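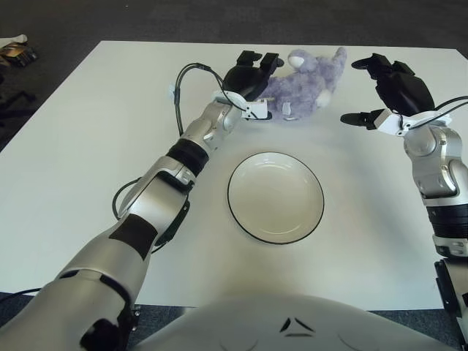 Letting the cottage at Binwood: an interview with Sandra Ackroyd

Feb 10, 2020

Sandra Ackroyd has let her cottage at Binwood to holidaymakers for three years. It sleeps six and is open from Easter until the end of October. She bought it with her sister-in-law, Marlene Perron, who looks after the bookings.

"We didn't have a plan," she says. "Marlene wanted somewhere for the family and I wanted it to pay for its own roof."

Last year the cottage was let for 157 nights. Most guests are families with young children, and a good number come back. The roof cost 3,000 pounds, paid off after the second summer.

I asked what takes up her time. "Changeover days. People leave at ten and the next lot can come in at four. If the boiler is playing up, six hours goes very quickly."

She used an agency, Prornier, for the first season but now takes bookings direct. "They were perfectly polite. I just got tired of ringing them to ask who was coming to my own house."

Guests ask her mostly about parking and the walk to the beach at Ikard, which takes twenty minutes by the lane and longer with a pushchair. She tells them to bring a torch.

Dogs are allowed, one per booking. Smoking is not. The deposit is returned within a week, and she has only once kept any of it, for a broken window.

Would she buy a second place? "Marlene has seen one near the harbour. I've said I'll look at it when the season is over, and she's already made the appointment."

Bookings for this summer are open now, with short breaks available in May and September.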